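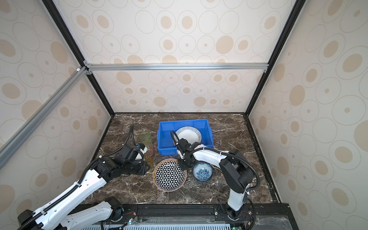
Stamari two-arm tabletop cell

Overview

The Stamari is a bench-height enclosure with two arms on a shared front rail, sold for handling trials with household goods: plates, bowls, cups and open bins. The walls and worktop are finished to suit the customer's trial. This page sets out how the cell is supplied and the rules we expect sites to follow when running it. It does not replace the risk assessment, which has to be done by the user for the cell as installed, with the goods that will be handled in it.

Supplied with the cell

Frame with aluminium cross bars and corner brackets
Front mounting rail
2 arms, each with a parallel-jaw gripper
Cable sleeve and clips
Sekulora control unit with hold-to-run pendant
Emergency stop, wired to both arms

Status of the cell

The cell is sold as partly completed machinery. The front is open for loading, and the side and back walls are not rated as guards. Whoever puts it into service must decide on the guarding, record the decision and keep the record with the machine. Where people will load goods while the arms are powered, the assessment must cover both arms together - two arms that are each acceptable alone can still trap a hand between them.

Working rules

Loading and unloading
Stop both arms before reaching in. Holding one arm still while the other runs does not count as stopped. Place plates flat or leaning against a firm side. Keep cups clear of the approach path of either gripper.

Glass and china
Set grip force on the thinnest item in the trial and leave it there. Reduce speed before the gripper enters a bin, as the rim and the side walls are the usual points of contact. Check every item for chips before it goes back in. Broken pieces are cleared with the power isolated, using a brush and pan.

Stacked items
Treat a stack as a separate item with its own grip settings. Do not reuse the settings for a single bowl.

Cables
Sleeves must follow the arm through its full reach without pulling tight or catching on goods. Run each arm slowly to its limits after any change to the clips. Loops near the gripper are allowed, but must be included in the collision model.

Shared space
Only one arm may be inside a bin at a time. The Pakzad zone software enforces this by default. The setting can be changed by a user with supervisor access, and each change is logged.

Inspection

Before each shift: emergency stop, pendant release, gripper pads, loose objects on the rail.
Every 2 weeks: rail bolts, frame brackets, sleeve wear, earth bond.
Every 2 years: full stopping-time test, carried out by Brinetti or another competent body.

Documents

The assembly instructions were reissued in September with a new section on cable routing. Copies of the wiring diagram and a blank inspection sheet are sent with each order. Technical questions on guarding or zone settings should be addressed to Tymofii Moroz, quoting the serial number of the control unit.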